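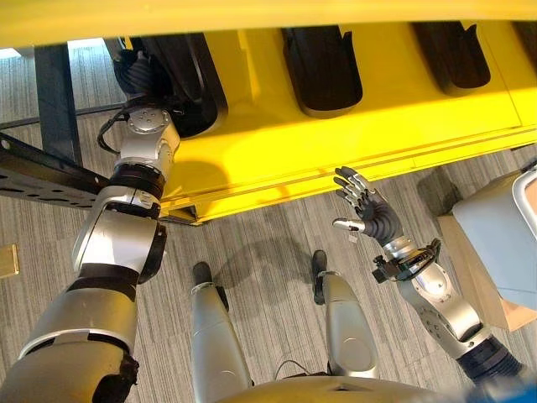

Last updated: December

Part-time writer / cataloguer wanted — Plilter record reviews

Plilter is looking for one more person to write short album notes and help sort out the back catalogue pages. Start in January if we can manage it. Paid, part time, mostly from home with the odd day in the Omdale office. Please read the whole thing before you write in, it isn't that long.

What we are

A website and a small printed magazine about recorded music, mainly rock, folk, jazz and the bits in between. Been going since the days when readers posted in their top tens on the back of an envelope. The site has 3,253 album pages at the moment. A lot of them are good. 642 of them have a title, a sleeve, a track list and then nothing at all where the review should be. That's the job, more or less.

We're not a news site. No tour gossip, no chart round-ups, no "ten things you missed". Somebody looks up a record they half remember from an older sister's bedroom, and we tell them what's on it, who played, which version to buy and if it's any good.

What you'd be doing

Writing album notes, 150 to 400 words each. Seven a week once you've found your feet, fewer in the first month. You can pick most of them yourself from the empty list. Some get handed to you, usually live albums, usually doubles, sorry.

Checking credits against the actual sleeve or booklet. Not against another website. If two pressings disagree say so in the note.

Tidying old pages. Wrong running orders, bonus tracks mixed in with the original album, drummers listed twice under two spellings. The B to D section is a mess and M is worse.

Answering reader corrections. They come in by email and by letter. Most are right. Be polite to the ones that aren't.

Two longer pieces a year for the magazine, 1,500 words or so, paid on top. Subject agreed with the editor first. Last issue we ran one on guitar instrumentals that sold better than anyone at the label expected and one on brass bands playing pop songs. So fairly wide.

Who we want

Someone who listens to whole albums. Sounds obvious but we've had applicants who clearly stopped after track three.

You should be able to say what a record sounds like in plain words. If you can describe a guitar tone without "soaring" or "crunchy" we want to hear from you. It helps if you play something, even badly. Reading music not needed.

Some knowledge outside the usual big names. We have plenty of people who'll write about the same forty albums. Gaps right now: eighties metal on small labels, Nordic jazz, British folk after 1975, anything Latin American, library music. If you're strong in one of those put it in the first line of your email.

Careful. Dates, spellings, catalogue numbers. We print corrections and we'd like to print fewer of them.

No degree needed, no previous publication needed. Two of our regulars had never been printed anywhere before us. Students fine, retired people fine, people with a day job fine as long as the weekly copy turns up.

You need a record player or CD player that works and a way of hearing the rest. We pay for one streaming account.

The Mamness boxes

Separate bit of work but the same person will probaly do it. The Mamness shop closed and its owner left us the stock room: 217 boxes of LPs, singles and cassettes, now in our store at Omdale. Not in any order. Some boxes are labelled, and the labels can't be trusted.

One day a month you'd come in and go through boxes with whoever is free. Pull out anything we have no page for, note the pressing, scan front and back, put it on the right shelf. Boxes of LPs are heavy and there's a short flight of steps, so tell us if lifting is a problem and we'll sort it so you do the scanning side. Bring a jumper, the heating is poor. Tea and lunch provided. Train fare paid back up to a reasonable amount — ask first if you're coming from miles away.

Hours and money

Two days a week, to be done whenever suits you, apart from the box day. Copy in by noon at the end of each working week. Paid monthly. The rate is in the info sheet, which we send to anyone who asks, and it's the same for everybody on the reviews side. Magazine pieces and extra days are paid separately.

Six month contract to begin with. We hope to make it longer. Can't promise, depends partly on the magazine.

You keep the right to reuse your own reviews in a book or on your own site after a year. We keep them on ours.

How to apply

Email with REVIEWS in the subject line. We want:

— a few lines about you and what you listen to
— one review of an album you like, up to 300 words, written for us, not one you've had lying around
— one review of an album you don't like, same length, same care
— a list of five records you think we should have pages for and don't (check first, search box is slow but it does work)

No CV needed. No attachments over the usual size, plain text in the email is best. Please don't send us your band's demo with the application, it goes to a different inbox and will only get lost.

Closing time is 5pm on the last working day of December. We'll read everything and reply to everyone, though it may take a couple of weeks. Shortlisted people get a paid trial: three album notes, our choice of records, one week to write them. Then a chat by phone or at the office, your choice. No panel, no presentation.

Other things going

Kiiskinen, our sister newsletter for Finnish and Baltic records, could use a proofreader with good English and at least readable Finnish. Few hours a month, small fee. Put KIISKINEN in the subject line insted and say how you learnt the language.

We also take one-off reviews from readers, unpaid but you get the magazine free for a year. Same address, any time.

Questions about any of this, just email. Phone is only answered in the mornings, 10 till 12, and not always then.

Contact: the reviews desk, Plilter, Omdale | © Plilter | Back to top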